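Gunness Household Vocabulary Collection: Data Card

Version: 4
Last reviewed: 2024-07-26
Maintained by: Gunness Centre for Everyday Language
Contact: the collections desk, Gunness
Licence: free for teaching and non-commercial research, with credit

Summary

The Gunness Household Vocabulary Collection records the words that speakers of English use for ordinary things in and about the home. It holds 660 headwords, each with its regional variants, a short definition and at least one sentence written by a contributor. The collection is intended for teachers of English, compilers of small dictionaries and students of dialect.

The collection is published as plain text. No special software is needed to read it. Users who have worked with an earlier version should read the section on changes before replacing their files.

Contents of the release

entries.txt: the headwords, in alphabetical order, one to a line
variants.txt: regional and family variants, keyed to the headword
sentences.txt: contributed sentences, with the contributor's area code
areas.txt: the list of area codes and what each covers
notes/: editorial notes, including disputed definitions
pictures/: the pictures, numbered

Each line in entries.txt has 4 fields, separated by tabs: headword, part of speech, definition and editor's initials. A field left blank means that the information was not supplied. It does not mean that the editors consider it unimportant.

How the material was gathered

Contributors completed a written questionnaire in their own time. The questionnaire asked for the word the contributor would use at home, the word they would use with a stranger, and any word they remembered an older relative using. Contributors were free to skip questions. A number of them wrote at length in the margins, and these remarks have been kept in the notes folder wherever the handwriting could be read.

The first set of questionnaires was issued through the Mellard reading rooms, and the second through evening classes at Chiriac. The two sets differ in one respect. The Mellard form offered a list of possible answers beneath each question, while the Chiriac form left a blank line. Answers from the Mellard form tend to be shorter and closer to standard usage, and comparisons between the two sets should be made with care. The form used is recorded in the last column of sentences.txt, as M or C.

Containers and their parts

Words for containers and the parts of containers make up the largest group in the collection. The editors separate the body of a container from whatever closes it, and give each its own headword. "Cap", "lid", "top" and "stopper" are therefore four entries, although many contributors use two or more of them for the same thing. "Bottle" is recorded with a wide range of family words, most of them used only with children.

Pictures 1 and 2
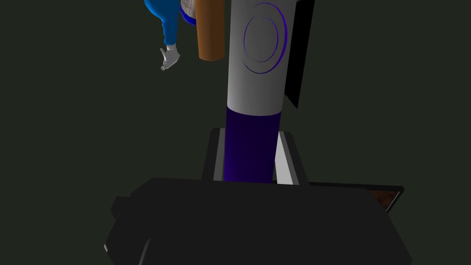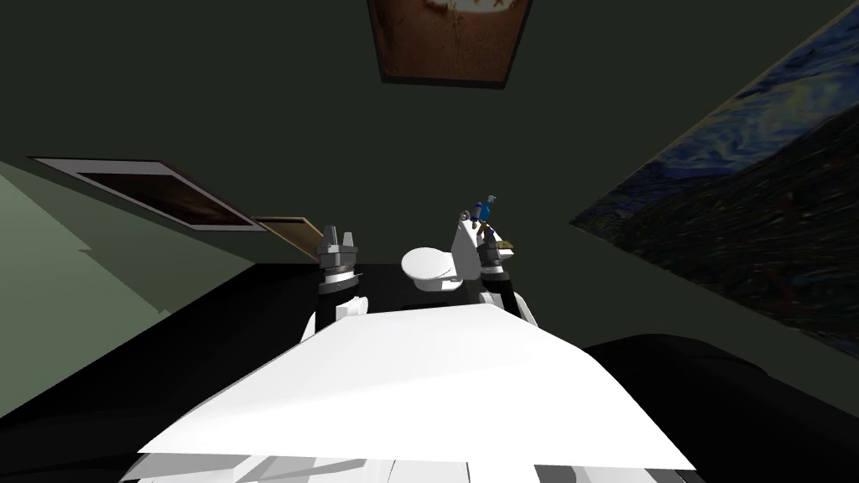
Virgil Tănase: I have used the container entries with two adult classes and would ask the editors to think again about "top". My learners take it to mean the upper part of anything, and the definition as printed speaks only of something that can be removed. A second sense would help. I would also like to see "neck" moved out of the body-part list, or at least entered in both places.

Response of the editors: a second sense of "top" has been drafted and will appear in the next version. "Neck" will be entered twice, with a cross-reference.

Editorial practice

Definitions are kept to a single sentence and use only words that are themselves in the collection or in the Dridetti basic word list. Where this was not possible, the definition is marked with an asterisk. Spelling follows British usage throughout. Contributors' own spellings are kept in variants.txt, including those that the editors believe to be slips, as it is not always possible to tell a slip from a local form.

Words that contributors described as rude have been kept and marked R. Users preparing material for schools may wish to remove these lines before printing.

Known limits

The contributors were mostly adults with time to complete a long form, and the speech of younger people is thinly covered. Words for kitchen tasks are well represented. Words for repairs, heating and outdoor work are not. Area codes refer to the place where the contributor lived longest, as reported by the contributor, and were not checked.

No count of how common a word is should be drawn from these files.

Changes since version 3

The file areas.txt has been re-ordered, and two codes that covered the same district have been joined. Duplicate sentences have been removed. The entry for "press", in the sense of a cupboard, has been restored after being left out in error in May.

Corrections

Corrections should be sent to the collections desk in writing, giving the headword, the version number and the change proposed. Suggestions for new headwords should include one sentence showing the word in use and the area in which it was heard. Each submission should not exceed 100 words.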